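Thursday, May 16, 2019

The day was given over to the packing of small goods. The morning delivery from Patia was received at the side door and entered in the book at 3,475 pieces, against an order of the same number. Romana Baláž signed for it. The paper bags, which had been promised since November, were in the same delivery, and the old supply may now be used up for internal purposes.

It was agreed before work began that the small boxes would be handled first and the egg cartons after them, with the table to be put in order between the two. The bags are to be opened fully before anything is placed in them. Several from the previous supply tore at the fold when they were opened by halves, and the Ornik office has asked that this not be repeated.

The wallpaper in the packing corner remains in good condition. I had expected the seams to lift over the winter, and they have not. The request to repaint is therefore withdrawn.

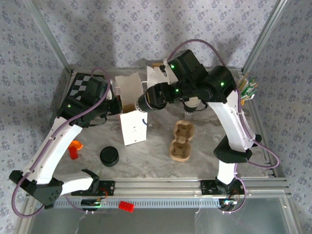
## Small boxes and bags

The white paper bags stand well on the marbled table when the top is left open. They do crumple at the upper edge, and I have recorded this as acceptable for goods collected in person. Goods sent by post will continue to go in the heavier bags from Jatoi, of which we hold 2,000.

The label for the small white box has not been settled. Two versions were submitted last week, and both carry the address on the long side, where it is hidden once the box is in the bag. I have written to the printer asking for the short side. No reply had come by the close of the day.

Lunch was taken late. The meeting on shelf space was moved to next week at the request of the Botum office, and the minutes of the last one are still to be corrected on page 2.

## Egg cartons

The tan cardboard cartons were the subject of some correspondence this spring. The department's position is that they should be kept for small loose items as well as for eggs, because the separate cups save sorting later. I remain in favor, provided that used cartons are inspected and any that are stained are put out for recycling. The present rule allows 27 to be held in the cupboard at one time.

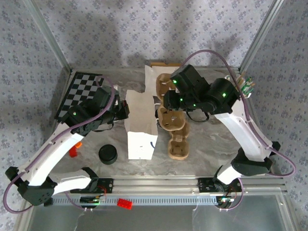 Romana Baláž does not agree about the cupboard. In her note, left on my desk in the afternoon, she writes that cardboard cartons take up more room than they save, that the lower shelf is needed for tape and paper, and that a smaller number kept flat would serve just as well. She asks that the rule be reviewed before the next order is placed.

I have placed the note with the papers for next week and will measure the lower shelf in the morning.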